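Hastovlow hand-held gripper, club pack: review after a half term of use
14 comments | 31 shares

I help run a robotics club for eleven to fifteen year olds, and in September we bought the Hastovlow club pack for the manipulation project. I wanted to write this up while I still remember what annoyed me.

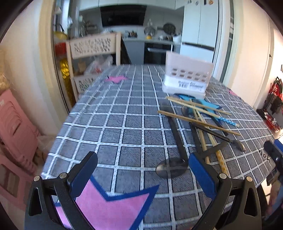
The project is called table clearing. The pupils show the task by hand, with a gripper they hold themselves, and the recordings are used later to train a small arm to do the same job. The job is to take mixed cutlery off a table and put it in a caddy. It sounds easy. It took us most of the half term to get recordings worth keeping.

We paid £338 for the pack. For that you get the grippers, a set of spare blue pads, a charging lead, the recording software and a printed guide. You do not get an arm. The box is not very clear on this, and one parent was under the impression that we had bought a robot. If you want the whole thing to run at the end you need an arm from somewhere else. We already had a Grekano one from an earlier year and the software does support it, though you have to pick it from a list that is two menus deep.

Build

The fingers are black with a blue rubber pad on the inside face of each. They feel solid. Ours have been dropped on a tiled floor more than once and nothing has cracked. The rivets at the joints are still tight. The trigger is stiff to begin with and the younger ones were using both hands for the first couple of sessions. It loosens up with use, but I would have liked a way of adjusting it.

The pads are the best part. They grip thin things well, and thin things are what we chose to work with. They also pick up fluff and crumbs, and once they do the grip gets noticeably worse. The guide says to wipe them with a damp cloth. Do that at the start of each session and again at the break. We forgot one Thursday and lost a lot of recordings to spoons sliding out halfway to the caddy.

Chopsticks and spoons

Byung-chul Um, who looks after the software side of the club, suggested chopsticks. I thought they would be too hard and I was partly right. A single wooden chopstick lying on a flat cloth can be picked up cleanly if you come in square to it. Come in at an angle and it rolls. A pile of them crossed over each other is another matter, and one of the spoons is usually trapped underneath. The pupils had to learn which to take first, and they argued about it a good deal. I counted that as a useful lesson.

Spoons are easier by the handle than by the bowl. The bowl is smooth and curved and the pads only touch it in a small area. We made a rule that spoons are taken by the handle, and after that the recordings became a lot more alike. The guide does mention that demonstrations should be consistent, in one short paragraph near the back. It ought to be on the first page.

We also tried a Hollutholm practice set of foam blocks, borrowed from another club. It is fine for a first session. After that the pupils were bored with it, and so was I.

Recording software

This is where I would take marks off. Installing it was quick. It found the grippers straight away on two of our laptops and would not find them at all on the third until we had updated everything. Each recording is saved with a number and the time, and you cannot rename it while the session is running. If a pupil says "that one was bad, bin it", somebody has to write the number down on paper and delete it afterwards. We kept a sheet by the laptop for this.

By half term we had 781 recordings on the drive. A fair share of those are no use to us. The review screen lets you play them back at double speed, which helps, but there is no way to mark several and delete them together. Byung-chul wrote a short script to do it from our paper sheet. A club without someone like him would be clicking for a long time.

The training step runs overnight on an ordinary desktop. I left it going at school and it had finished by the time I came in. The progress bar is not to be trusted, as it sat at the same point for most of the evening.

Did it work?

In part. With one spoon and one chopstick, well apart, the arm clears the table more often than not. With a proper pile it tends to go for the top item, nudge it and then close on nothing. Ileana Ilie's group got the best results, and they did it by moving slowly and starting every recording from the same place. The other groups have now copied them and we are recording again from scratch.

I do not hold the results against the kit. Most of our trouble came from how we used it in the first few weeks, when every pupil had a different way of doing things and we kept all of it.

Support

I wrote to Hastovlow twice. The first question, on the stiff trigger, got a reply the next morning telling me it would ease off. The second was a request for bulk delete, and that took 7 days and came back as "noted". Spare pads can be bought separately from Hong, the supplier we use for most of our parts, and they arrived quickly.

Who it suits

I would say a club with at least one adult who is happy with a command line, and pupils who can stand doing the same movement many times over. We found four pupils to a table was the most we could manage. Any more and the ones who are waiting start moving the cutlery about. Under elevens would struggle with the trigger.

If you only want something for a taster day, it is too much money and too much setting up. For a project that runs over a term or longer I think the price is fair.

Good: strong fingers, very good pads, works with the arm we already had.
Bad: no renaming or bulk delete, stiff trigger, vague wording on the box, guide in the wrong order.

Score: 4 out of 5. I would buy it again, and I would order a second set of pads at the same time.

Share this review | 14 comments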